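Hardware Help > Servers and Workstations > Memory and Processors

Used server board with a Xeon E5 v3: which memory slots first, and how do I seat the chip?

Posted by Latrice Achterberg

I picked up a used rack server from a surplus reseller called Bungate. It came with the motherboard still screwed into the chassis, the heatsink in a bag, and the processor in a separate plastic tray. There was no memory with it and no paperwork. The label on the front of the case says Erberg, and I gather that is only the company that assembled it. Their support page for this model is gone.

I have built three desktop PCs but never worked on a server. I plan to use it for file storage and a few virtual machines at home, so it does not need to be fast, but I want it to be reliable. I have 10 sticks of DDR4 from a job lot. Some are marked RDIMM and some have no marking I understand.

What I would like to know:

Does it matter which slots I fill first? All the slots on my board are the same color, so there is no hint there.

Can I mix the sticks?

Is there anything different about putting in this processor compared to a desktop one? The socket has a metal frame over it and I do not want to bend anything.

The machine is on my workbench and I can check part numbers if that helps. I would like to have it running by Sunday.

kowalchuk_repairs

I run the bench at Kowalchuk and we see plenty of boards from this generation. Taking your points in a different order, because the processor should go in first.

Before you open the socket, read the chip. The model is printed on the metal lid. You want the whole string including the version at the end, because v3 and v4 chips share a socket but a v4 may need a newer BIOS than the board has. If the board came out of service with a v3 in it, another v3 will normally start without trouble. Write the model down now. Once the heatsink is on you will not want to take it off again just to look. 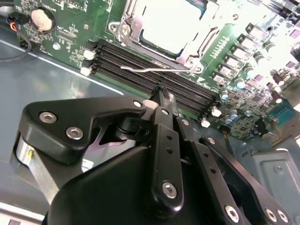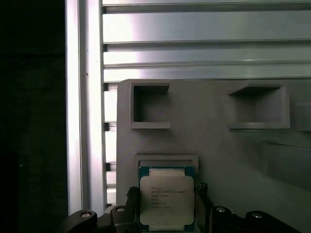 First picture: memory slots, with the processor socket and its metal frame above them. Second picture: Xeon processor, printed side showing.

Hold the processor by its edges. Never touch the pads on the underside, and never touch the contacts in the socket. Those contacts are thin springs and a bent one is the most common reason we scrap a board. Look across the socket with a flashlight at a low angle before you put anything in it. The rows should reflect evenly. If one spot looks different, stop and look closer.

The frame has two levers on most of these boards. One has to be released before the other, and the order is usually marked next to them. Lift the frame, match the triangle on the corner of the chip to the triangle on the socket, and lower the chip straight down. Do not slide it. Close the frame and press the levers down in the reverse order. It takes more force than a desktop socket and that is normal.

If there is a second socket and you have only one chip, use the one marked CPU1 or CPU0. Memory next to the empty socket will not be seen.

For memory, fill the first slot of each channel before doubling up. Look for printing on the board at the ends of the slots, such as A1, B1, C1, D1. Those four go first. On some boards the first slot of a channel is the one farthest from the processor, which catches people who are used to filling from the near side. Same color slots mean you have to go by the printing or the manual.

Open the latches fully, line up the notch, and push down evenly on both ends until the latches close by themselves. If you have to close a latch with your finger, the stick is not all the way in.

tobin60

dont mix them. just use all the same kind, I had one that beeped for a week and it was one bad stick

mapleserver

Agree with the long answer. On the mixing part, since it only got a short reply: registered (RDIMM) and unbuffered (UDIMM) sticks cannot go in the same machine. The board will refuse to start. The letter right after the speed on the sticker tells you which it is - R is registered, E or U is unbuffered, L is load-reduced. Sort your sticks by that letter and put the odd ones aside.

Start with one stick in A1. If it boots to the BIOS, add the next three, then run a memory test overnight. I use Maverora for mine but any memory tester that boots from USB will do.

Also look for the motherboard's own model number, printed on the board itself. The case label is no use for finding a manual.

Latrice Achterberg

Thanks, all. Six of mine are R and four are E, so the E ones are going back in the box. I found the slot letters under the dust near the latches. Will post again if it does not start.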